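My semester project: can a shared repair corner survive in a student house?

Fatima Oosthuizen
Second year, Design and Society
Project report, final version

So, the short version first for anybody who only reads the top bit: I spent most of a semester trying to get the people in my student house to mend things instead of binning them, and I kept notes on how it went. Some of it went really well! Some of it was a flop, and I've left the flops in as my supervisor said those were the bits she wanted to read.

Why this subject

The house is on the edge of Dretport, a big old place split into three floors with one shared kitchen and a long room at the back that used to be for drying clothes. When I moved in there were two dead kettles under the sink, a desk lamp with no switch and a chair that everyone knew not to sit on. People kept stepping round it all. I asked why the kettles were still there and Maksym Harasym, who has lived in the house longest, said he'd always meant to look at them. That was what got me started, because I'd have said the same thing.

I'd done the reading for the module on repair and ownership, and most of it was about laws and spare parts and whether companies glue their phones shut. All good stuff, but none of it explained the kettles. A kettle is a fairly simple thing. What I wanted to know was what stops an ordinary person on an ordinary evening from picking up the broken thing and having a go.

What I did

I started with a short set of questions that I sent round to our house and to the other student houses on the street. They asked what you own that's broken, how long it's been broken, what you think is wrong with it and what you'd need to fix it. I got fewer answers than I'd hoped from the other houses (people are busy, fair enough) but the ones I got were long and quite emotional. One person wrote half a page about a pair of headphones.

Then I asked the housing office if we could use the drying room as a repair corner. That took ages. There was a form, and then a different form. In the end they gave me a small budget of 400 for tools and materials and said yes as long as nothing mains-powered was opened up. I was annoyed about that rule at first, with the kettles being the whole reason I'd started, but I did see the point. The kettles went to the recycling centre in November and I'm still a bit sad about it.

Setting up

So-yul Um and I did the shopping together. She's on the product design course and has strong feelings about screwdrivers, so I let her lead. We spent more than I'd planned on basic hand tools and much less on glue, which turned out to be the wrong way round, as glue is what everybody wanted. We also got a lot of thread, some needles, sandpaper, wood filler and a tin of bicycle patches.

The biggest argument of the whole project was about storage. I wanted a drawer, nice and tidy, everything away. So-yul said that if people have to open a drawer and rummage, they'll give up and go back to their rooms, and she wanted everything up on the wall where you could see it at a glance. We tried the drawer first, for a couple of weeks (my project, my drawer!), and she was completely right. Things went into the drawer and got buried, and two people told me they'd gone to the shop for a screwdriver without knowing we had one. After that I stopped arguing and we went with hooks. 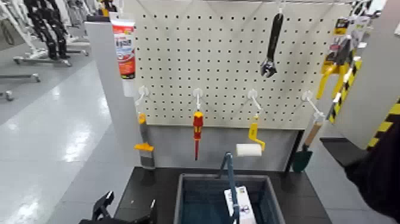
The other thing we argued about was labels. I'd made a full set on the label maker and So-yul thought they made the place look like a school. We settled on labels for the consumables only, so thread, patches and filler, and left the rest to common sense. I think I'd do it the same way again. The only item that ever went missing for good was the tape measure, and I have my suspicions, but there's no proof so I'll say no more.

The Tuesday sessions

Having the corner there wasn't enough on its own. For the first while it was just me in there on my own sewing up the same rucksack strap. So we picked an evening, Tuesday, after dinner when people were hanging about the kitchen anyway, and I put a pot of tea on and left the door open.

It made such a difference! Kyu-ri Sung came the first week with a coat lining that had been ripped since the winter before. She'd never sewn anything. It took her the whole evening and the stitches were massive, and she was so pleased with it that she turned the coat inside out to show people in the kitchen. The week after that she was teaching somebody else how to do it, massive stitches and all.

Joon-young Choo came along mostly for the tea, I think, and then got hooked on the chair. The chair took four sessions. The first attempt at gluing the back leg didn't hold, and neither did the second. For the third he took the whole joint apart, scraped off all the old glue, and clamped it with a belt and a wooden spoon because we'd not bought a clamp. People sit on it now. I still go down on it slowly.

Things that got mended, as far as my notes go: coats and jumpers, a tent zip, the chair, the wobbly shelf on the middle floor, a bike that belonged to someone's cousin, several bags, and the handle of a saucepan. Things that beat us: an umbrella, a suitcase wheel, one very cheap fan heater that we weren't allowed to open anyway, and Maksym's sandals.

What people told me

I did five proper interviews at the end, sat in the kitchen with my phone recording. I'd expected people to talk about money or the environment, as those were the two main reasons in my reading. They did mention both, but only after I'd asked. What came up by itself, over and over, was being embarrassed. People felt silly not knowing how to do something they thought everyone else could do. Kyu-ri said she'd have thrown the coat away before asking anyone how to thread a needle. Maksym said he can fix bikes but would never have said so, in case he was asked to fix one and couldn't.

I found that really interesting, and I wish I'd built the first set of questions around it. I asked what people would need to fix a thing and gave them boxes for tools, parts, time and money. There wasn't a box for somebody to sit next to.

The second thing was time, though in an odd way. Nobody seemed to mind how long a repair took once they'd sat down to it. What they minded was not knowing beforehand. Joon-young told me that if I'd said four sessions at the start he'd have walked straight out.

What went wrong

A few things, in no special order. My survey was too long. I didn't write down who came to each session until the third week, so I can't give a proper attendance figure and I've had to leave that chart out. I planned a swap table for things that were past mending and people treated it as a bin, so I took it down. I also asked one of the houses down the road to set up a corner of their own so I could compare, and they were keen, but their landlord wasn't.

I was in the room for every session too. That's a big weakness. I can't tell you if people came for the repairs or because I'd knocked on their door and gone on about it.

What happens next

The drying room is ours until the end of the academic year. So-yul has offered to keep the Tuesdays going while I'm on placement, and she has a list of what to buy with whatever's left: two real clamps, more glue, another tape measure. I've passed my notes to the housing office, who asked for a one-page version, so that's my job for this weekend.

Thanks to everyone in the house for putting up with me, and to Joon-young for letting me use his wooden spoon story. The interview questions and my session notes are in the appendix. I've typed up the notes as they were written, spelling and all.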